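The Bottle Wall at Grorville

The site lies at the eastern end of Grorville, where the paved road gives way to gravel. It consists of a boundary wall, two gate posts, a low tower and a covered passage leading to the back door of the house. All four parts were built by one man, a retired pipe fitter who began in March, the year after he left the Haugen works, and kept at it for 17 years. He had no drawings. He mixed mortar in a wheelbarrow and set whatever the neighbors brought him.

The wall is the oldest section. Its core is rubble and poured concrete, laid in short lengths of about an arm's reach, and the joints between those lengths can still be read from the street side. The outer face is covered with broken dinner plates, pressed in while the mortar was soft. The inner face uses bottles, laid on their sides with the bases facing the garden. Green glass is the most common, then brown. Clear glass appears only near the gate, where the wall catches the afternoon light.

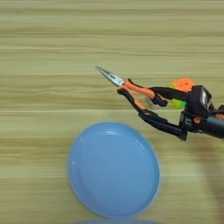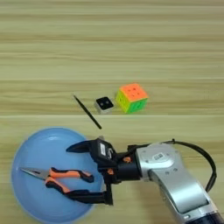
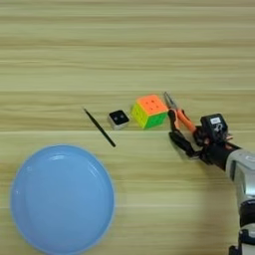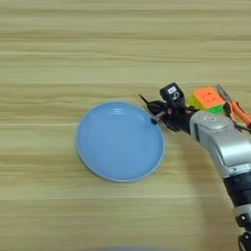
The tower came later and is better made. It stands on a square base and narrows in 3 stages, each finished with a band of seashells. By this time the builder had learned to tie his concrete with fence wire, and the upper stages have stayed sound. The lower stage has a vertical crack on its north side, filled twice with different mixes. The second filling is harder than the material around it and has started to pull away.

Inside the tower is a single room, reached by a door too low for most adults. The ceiling is set with around 300 bottle caps in rings. A bench runs along the back wall, and above it the word "Pulau" has been written in blue tile. The builder told visitors that it was the name of a ship he had seen as a boy. His family remembers a different story, in which it was a brand of tea. Neither version can be checked.

The covered passage is the least studied part and the hardest to date. It rests on 26 short columns, each cast in a section of stovepipe that was later cut off. Seam marks from the pipe are plain on most of them. The roof is flat and drains toward the house, a mistake that has damaged the back door frame and the first few columns.

The house was sold after the builder's death and stood locked for several winters. The present owners, who also run the Midusen nursery on the next lot, have cleared the ivy from the wall and put a tin cover over the tower. They have not replaced missing pieces. Loose plate fragments are kept in trays in the garage, marked by wall section – a sensible step, although the earliest trays were marked in pencil and are fading.

The garden is open on request until 23rd July. Visitors should park on the gravel and use the side gate, as the front posts are being braced.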